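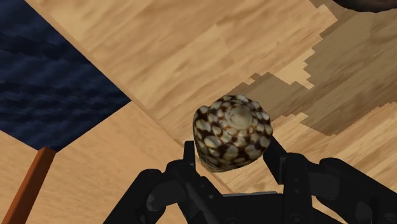
A simulated gripper holds a patterned seashell over a wooden tabletop.

Gripper budget goes ahead on strength of simulation

Wednesday, February 16, 2022
Reading time: 1 minute
Print | E-mail this article

Shell and craft wholesaler Saxena is to spend 200,000 euros on robotic sorting at its Enen depot, although no arm has yet handled its stock. The case put to managers in January rests on simulated picks prepared by the supplier, Noline.

The money covers 11 two-fingered grippers with arms, plus software from Wudo. Maintenance is costed at 13 per cent of the purchase price a year, and spare fingers are extra.

Thibault Pruvost of Noline said simulation let buyers "rule out the wrong gripper before paying for it". Asked how many real shells would break, he said that would be settled after delivery.

Babita Tiwari, who runs the depot's packing floor, had asked for a 20-day trial first. "A drawn shell doesn't chip," she said. "Ours do — and we pay for every one."

Her request was turned down on grounds of cost. Saxena would not say what the trial would have cost, or whether the grippers can be returned.

Contact the newsdesk | © 2022 All rights reserved | Back to top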